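Sikia automatiza parte de la preparación de pedidos en Cimham

20 de julio de 2021

La empresa de venta a distancia Sikia ha puesto en marcha dos células robotizadas en su almacén de Cimham, dedicado a artículos para el hogar. El sistema, desarrollado por la ingeniería Rebane, recoge productos sueltos de una cubeta y los deja en otra, una tarea que hasta mayo se hacía a mano en todos los turnos.

La dificultad está en la variedad. En una misma cubeta pueden coincidir una botella transparente, un cepillo de mango translúcido y piezas pequeñas de colores, sin orden ni separación entre ellas. El brazo baja la pinza desde arriba y toma los artículos de uno en uno. 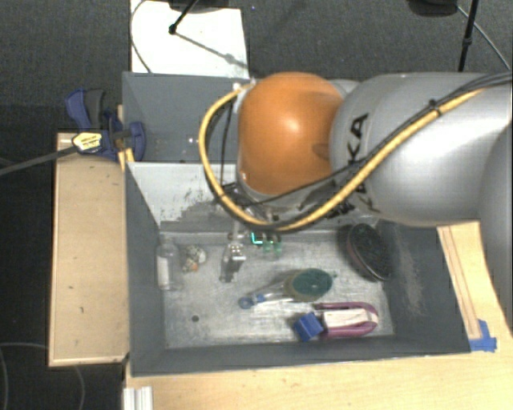 Qué cambia para la plantilla

En la zona de preparación trabajan 13 personas. Según la empresa, no habrá despidos, aunque sí un reparto distinto de las tareas. Dos operarios por turno atienden ahora las células: reponen cubetas, retiran lo que la pinza no consigue coger y anotan las incidencias en el programa Briltis. El resto sigue con los pedidos voluminosos y frágiles, que no pasan por el robot.

«Antes me pasaba la mañana inclinada sobre las cubetas. Ahora camino más y miro más la pantalla», explica Orathai Srithong, jefa de turno. Añade que la formación, de 60 horas, se hizo dentro de la jornada y que a varios compañeros se les quedó corta en la parte de avisos y paradas.

Cada célula tiene fijado un objetivo de 300 artículos por hora, que todavía no se alcanza con los objetos blandos o muy planos. La representación de los trabajadores ha pedido que ese ritmo no se aplique a los puestos manuales y que el nuevo puesto tenga categoría propia. Ambas cuestiones siguen en negociación.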